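Does a Tidy Play Kitchen Really Take All Afternoon?
By Nicanor Troncoso
2023-04-04

Grown-ups love to say that if you put everything back in its place, tidying up is easy. I'm not so sure. Who decided what the place was? Did anybody ask the spatula?

Let's look at the claim properly. A play kitchen has dishes, tools and pretend food. Most tidying advice says to sort things by color, and it sounds clever until you try it. Say you have a green bowl, a green spatula and a green sponge. By color, they all go in one box. But do you want to dig under a bowl each time you need to flip a pancake?

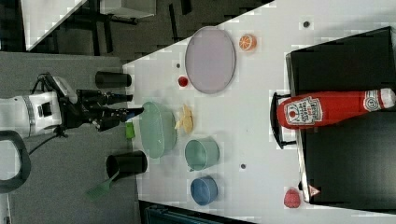 Sorting by job works better, I think. Things that hold food go together: bowls, plates, cups. Things that move food go together, like spatulas and spoons. The food gets its own spot. You may find a few things that don't fit. A colander has the shape of a bowl, but it is full of holes, so soup would run right through it. Does it hold food or drain it? Both! I put mine with the bowls. My cousin at Ulloa thinks I'm wrong.

Then there is the business of stacking. People say small things go inside big things, and this is mostly true. A cup with a handle is a pest, though. The handle sticks out and the next cup sits crooked. Try turning the handles the same way before you give up.

Plates go at the bottom of the stack. I doubted this one too, so I tried it upside down, with the biggest plate on top of the cups. It slid off on the second try. Fine — plates at the bottom.
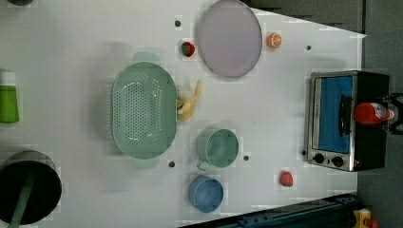 Should toy fruit be kept with toy vegetables?
It depends on how you play. Real cooks often keep them apart, but a toy banana won't go brown and a toy tomato won't get squashed, so one basket is enough.

Scientists will tell you a tomato is a fruit anyway, and that makes the two-basket plan even shakier.

Now for a test of your own. Set a timer for 13 minutes and sort your play kitchen by color. Mess it up again, then sort it by job. Which way let you find the strawberry faster? Write down your answer before a grown-up tells you theirs.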